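Coltuson Bench Practice Set for Two-Finger Grippers

The Coltuson set is a written standard and a box of bench items for teams that handle kitchenware with a small arm and a two-finger gripper. It covers approach, grip, lift, placing and release, and it says what has to be written down after each attempt. It is sold by Uvier from the Darkimholm workshop and is used with the customer's own arm, gripper and tabletop.

What is supplied

One ring-bound rule book, 29 pages, printed on wipe-clean stock
One pad of 20 run sheets (further pads sold separately)
Eight adhesive corner marks for fixing the working area on the tabletop
One flat gauge for setting finger opening before a run

The cookware is not included. The rules ask for an ordinary lidded electric cooker and a shallow plate, and any make will do provided the same pieces are kept for the whole series. Write the make and model on the front of the pad. If a piece is replaced, start a new series and do not join the results to the old ones.

Rules for the working area

The tabletop must be level and must not rock when the arm stops. Anything that isn't part of the task stays outside the corner marks, including tools, cups and spare fingers. Cables are taped down or routed along the edge of the table. The surface may be marked or worn, but it should be dry and free of crumbs.

A person may reach inside the marks only when the arm is stopped and the operator has said so aloud. This applies to straightening a plate as much as to changing a finger. The stop button is tested at the start of each session and the test is initialled on the run sheet.

Work with a lidded cooker and plate
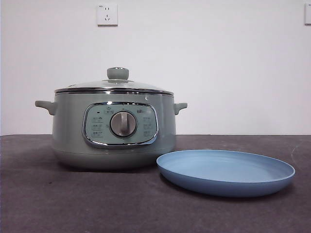
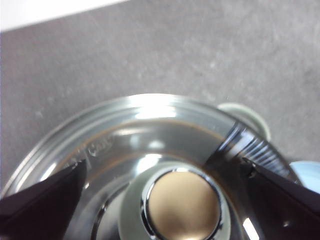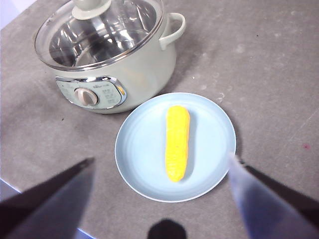
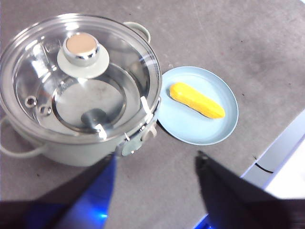 Rule 11 deals with the starting position, and it is the rule that users write to us about most. The cooker is placed first and the plate second, and neither may be moved afterwards to suit the arm. A small gap between them is allowed. In the first picture the light blue plate comes close to the base of the cooker without touching it, and this would pass as a start, provided the gap is entered on the sheet. If the two pieces touch, the first movement of one can shift the other, and the run has to be marked as disturbed even when the item ends up in the right place.

Rule 12 covers glass lids. Reflections on glass and polished metal change with the angle of view, so a lid position must be confirmed from two views before the fingers close. One view from the wrist camera and one from a fixed camera is enough. Where only a wrist camera is fitted, the arm moves to a second position and looks again.

Rule 13 covers the grip itself. The fingers are opened to the gauge setting, brought down either side of the item and stopped before contact. They are then closed at the slow speed given in table 4. Lids are lifted straight up until they are clear of the rim and only then moved sideways. If the lid tilts, it is put back and the attempt is recorded as a failed lift. It may not be rescued by hand and counted.

Rule 14 covers the plate. An item is released when it is resting on the plate and the fingers can open without dragging it. Light items roll, so the operator waits before recording the final position.

Heat

All practice runs are carried out with the cooker cold and empty of water. The rule book does not cover hot work, and the set should not be used as evidence that an arm is safe near steam or hot liquid. Cookers with an indicator light should have its state noted at the start and end of each run.

Records

Every attempt is entered, including those stopped by the operator. A short word for the cause is enough: slip, tilt, missed, stopped. Sheets are kept in order and not recopied. The run sheet layout was changed in April and the older layout is still accepted, but the two should not be mixed in one series.

Inspect the finger pads at the end of each session and replace them when worn through, or after 2,000 closes, whichever comes first. Raudsepp pads fit most of the grippers our customers use and can be ordered with the set. Check the mounting holes before ordering, as opened packs can't be returned.

Ordering

Sets are packed to order. Please give the finger opening of your gripper in millimetres so that the right gauge can be put in the box. Replacement pads of run sheets, corner marks and gauges are stocked separately.

Page revised November 9, 2021

Contact Uvier, Darkimholm | Copyright Uvier | Back to top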